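Submitting a petition to Drarncombe Council

This guidance is for residents who wish to present a petition to the Council. It covers the wording of the petition, the collection of signatures, the checks made by the Petitions Office and the arrangements for speaking at a full meeting of the Council.

It does not apply to objections to planning or licensing applications, which have their own procedures and deadlines. A petition received during an open planning consultation will be passed to the planning case officer and treated as a single objection.

Before you start

Check that the matter is one the Council can act upon. The Council is responsible for local roads, parks, refuse, libraries, allotments and markets. It is not responsible for hospitals, railways or the police, although it may agree to write to the body concerned.

Check also that no petition on the same subject has been considered in the previous twelve months. The list is kept at the front desk and may be read there without an appointment.

You must name one person as lead petitioner. The lead petitioner must live, work or study in Drarncombe and will receive all correspondence. A deputy may be named as well. Councillors may sign a petition but may not lead one.

Step 1: Write the request

State in plain terms what you want the Council to do. The request should be no longer than one paragraph and must be the same on every sheet. "We ask the Council to restore the evening bus stop at Belhaj Road" is acceptable. "We are unhappy about the buses" will be returned for rewording.

Supporting information may be attached on a separate page. It will be circulated to councillors but will not be read aloud.

Petitions may not contain abusive statements, name individual members of staff, or refer to a matter before the courts. If you are unsure whether your wording is suitable, send a draft to the Petitions Office before you collect any signatures. Changes cannot be made once the first person has signed.

Step 2: Collect signatures

Each signatory must give a full name, a postcode and a signature. House numbers are helpful but not required. The full request must appear at the top of every sheet — a sheet headed only "Bus stop petition" will be removed from the count.

Signatures may be gathered on paper, through the Council's online form, or both. A person who signs on paper and online will be counted once. People under the age of 18 may sign if they live or attend school in Drarncombe.

If you intend to set up a table in the market square, ask the market office for a pitch at least a week ahead. There is no charge. Permission to stand inside a shop or station must be obtained from the owner.

A petition needs 286 valid signatures to be debated at full Council. Petitions below that number receive a written reply from the head of the relevant service. You are advised to collect more than the minimum, as entries that cannot be read are not counted.

Step 3: Hand in the petition

Number the sheets, place them in order and complete the cover form. Keep a copy of the cover form. The sheets themselves contain personal details and should not be copied or published.

Paper petitions may be handed in at the Petitions Office, Hollari House, on any weekday before 4pm. You will be given a receipt with a reference number. Please quote this number in all letters and emails.

Step 4: Checking

The Petitions Office will compare the entries with the conditions above and write to the lead petitioner with the result. If the petition falls short, you may hand in further sheets once. These must reach the office before the end of the following month.

If a petition is refused, the letter will give the grounds. A request for review should be addressed to Joyce Kashindye, Petitions Officer, and should say which of the grounds you dispute.

Step 5: Speak at the meeting

Full Council meets on a Tuesday at 7pm. There is no meeting in December. The lead petitioner or deputy may speak for three minutes, after which councillors may put questions. Speakers may bring notes but may not use slides.

Please arrive by 6.40pm and report to the clerk. If you need a hearing loop, an interpreter or step-free access to the Avik Room, tell the office when you accept your speaking slot.

Councillors will then agree to the request, decline it, or refer it for a report. The decision is sent to the lead petitioner in writing and entered in the minutes.

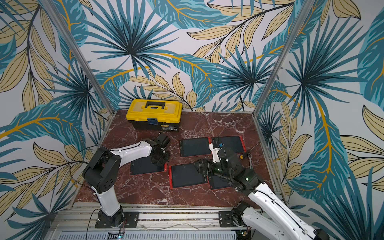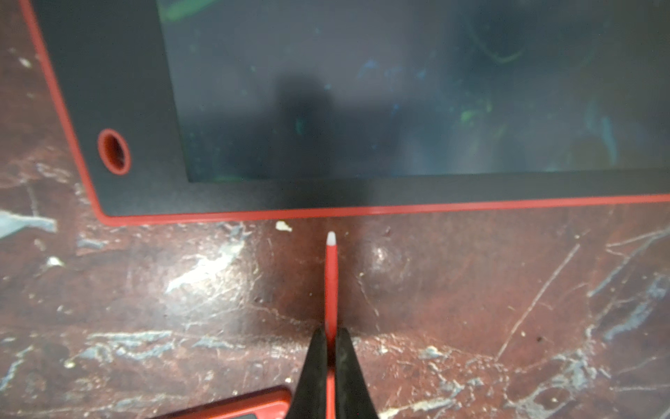
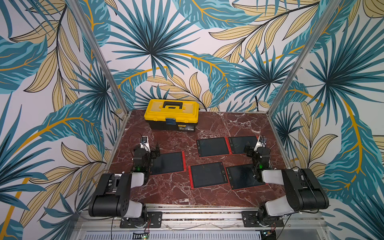
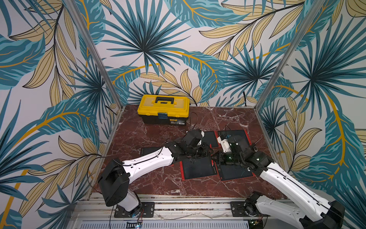 Writing tablets appear in the second and third pictures. Photographs: Petitions Office.

Cover forms and blank signature sheets are available from the front desk at Hollari House.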